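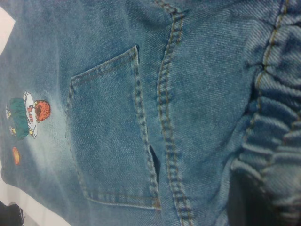 Denim gives a sorting room more trouble than any other cloth. It is heavy, it holds a crease, and a seam with two rows of topstitching can be several times thicker than the fabric next to it. At Wanby, a clothing reuse workshop run by Souad Alaoui, 3000 garments pass through in a busy month, and jeans set the pace.

Each pair is checked flat before folding. Patch pockets come first. The corners carry the load when a hand goes in, so the stitching there is read row by row. The side seams follow, then the inseam. Pale wear along a raised seam is accepted; a broken thread is not. Repairs go to Mohcine Sqalli, who matches the gold thread by eye and sews at a low machine speed.

Folding is where elastic waists cause difficulty. A flat waistband makes a square end. A gathered one springs back and adds height on one side, and a stack of 60 pairs will lean unless alternate bundles are turned. Alaoui's method is to fold one leg over the other, smooth the seat, and bring the hems up toward the waist – the elastic is left relaxed and never pulled straight.
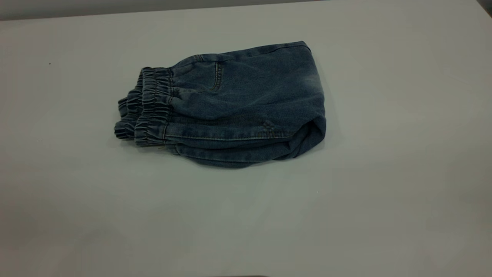

Folded denim pants with a gathered elastic waistband. The tan-gold stitching marks a pocket edge.

Finished bundles are shelved by waist type, then by size. Nhàn Ngô, who packs the outgoing orders, puts elastic waists in shallow cartons and keeps the deep ones for flat waistbands. The last cartons are taped at 4 p.m. and moved to the loading door.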